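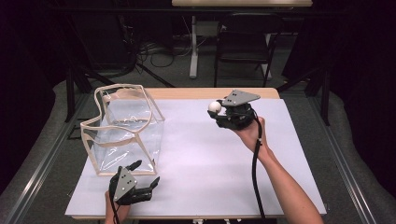

The clear storage bag with the beige piping, open on the table.

Hi Marisol,

Okay, progress report time! I know the form asks for "outcomes against milestones," and I'll get to those, but you told me on the phone to just write it the way I'd tell it, so you only have yourself to blame for the length.

The big news is that the Proddale quilt and textile lending library is open. Properly open, with a door people can walk through and a card system that mostly works. We started lending in October, and as of 12 March 2021 we have 447 pieces in the catalog. Most are quilts, then a big pile of table linens, some baby blankets, and a run of feed sack aprons that came in from one family out on the Wora road. I had promised you 700 by the end of the grant, and I still think we'll get there, but cataloging is slower than I guessed. A quilt takes me the better part of an hour if I do it right (measure, check the seams, write up the pattern, note the stains, sew in the tag). If the person who brought it wants to tell me about their grandmother, it takes the whole afternoon, and I'm not going to rush that part.

Storage was the line in the budget I worried about most. We had set money aside for archival boxes, and those did come, but only for the older pieces. Everything that goes out on loan travels in something lighter, and people love being able to see what they're carrying home. Older quilts stay boxed and get refolded on new lines every season. I put a reminder on the wall for that and I've kept to it so far!

Loans. I'm really happy with these. The baby blankets go out the least, which surprised me, and the wedding ring quilts go out the most, mainly for photos and family parties. We've had 7 pieces come back with damage. Five were small stuff, a popped seam or a bit of candle wax, and I fixed them at my kitchen table. The other two went to Ateş for proper repair and I've put the bill under "conservation." It was more than I wanted to pay, but the work on the log cabin quilt is beautiful and you have to hunt for the patch.

Now the part that didn't go so well. The mending classes were supposed to start in the fall and they didn't. We couldn't have that many people in one room, and when I tried it over video I spent most of the first session talking to a ceiling fan. What I did instead was mail out kits with a needle, thread, two practice squares, and printed steps. We made up 1000 of the printed sheets because the price break was too good to pass up, so there are plenty left for when classes start for real. I'd like to move the class money into the next period if that's okay with you. Ariel Pangilinan has said yes to teaching the hand quilting one and I don't want to lose her.

The catalog software, Vemero, is fine. It's a bit clunky about photos and it hates fractions, so everything is measured in whole inches now. I've stopped fighting it.

What I need from you: a yes or no on moving the class money, and whether the receipts can be scans or if you want the paper ones. Also the humidity gauge in the back room reads high on rainy days and I may ask for a small dehumidifier.

Come see us when you can, the blue and white room is finally hung.

Proddale Textile Lending Library | Contact us | © 2021 | Back to top
3 shares 2 comments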